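Home | Abstract | Methods | Results | Team
Last updated: April

Kundside: Planning Short Reaches From Two Views

Our project software, Kundside, takes a target point and returns a joint path for one arm. The planner samples up to 1000 candidate paths, throws out any that collide, and keeps the shortest. It reads two cameras, one at the wrist and one fixed. The wrist view was the harder one to use, as thin wire and glare both leave holes in the depth map. 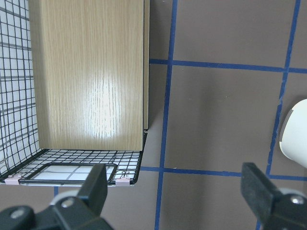
Driss Benmoussa

I wrote the perception node and most of the planner. The node fits a flat plane to any large surface and fills the holes from that plane. This works for boards. It does not work for mesh, where the fit lands on whatever is behind the wire. For mesh I gave up on fitting and used a box drawn by hand in the config file.

The tape lines are used for calibration. The first version of the code needed 11 line crossings and often failed. The Certhorpe version accepts fewer and reports an error when the fit is poor.

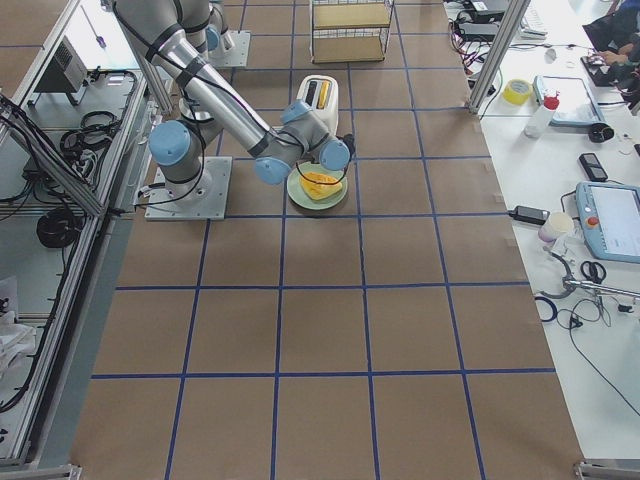

Collision checking takes most of the planning time. Each link is modeled as a capsule, and every capsule is tested against every object at each step. Low, flat things are cheap to test. With the gripper over the plate, the toaster is the object that matters, being so close to the wrist. I added a margin of 2 cm to tall objects, and the planner then rejected many paths it used to accept.

Still open: cables are not modeled at all, and a replan blocks the main loop. The Conditz branch moves replanning to its own thread but has not been merged.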